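June 27, 2021. Trirnside bench, harness pick on the Nultley job.

Left arm faulted again this morning. Grip force error on the harness, then the fingers opened with no command logged. Controller says code 17, the same as the two stops we had at Pichon. Senad Krasniqi hit the stop and we left both arms where they were until the log had copied over.

Force limit was set to 400 in the config but the arm was reading 2000 at start-up, so it had gone back to the factory value. I think the restart after the cable change wiped it – not proved yet.

Harness and board, left arm side and wrist view:
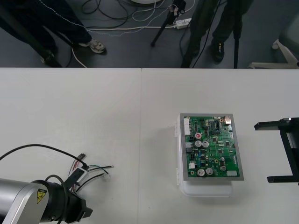
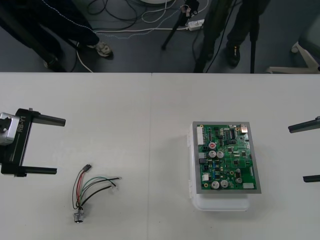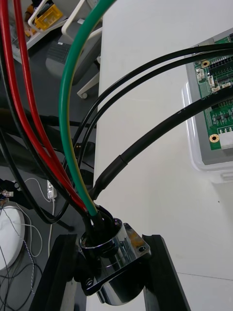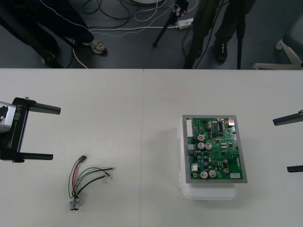

Put the limit back by hand and ran the pick 4 times at low speed. No fault, but that is too few to say much. The Trendero script doesn't check the limit before it moves, and it should. I've added a check which refuses to start if the value is wrong. Not tested with the right arm.

Safety point: the open on fault is the wrong behaviour for us. With a part over the board it would drop it straight on the components. Senad wants hold on fault instead, and I agree, as long as we can still free a hand. Needs a proper look before we change it.

Low speed only until then, and keep hands off the table while the arms are live.

To do: restart twice with the check in and read the limit back each time. Ask Trendero whether the value is kept after power off.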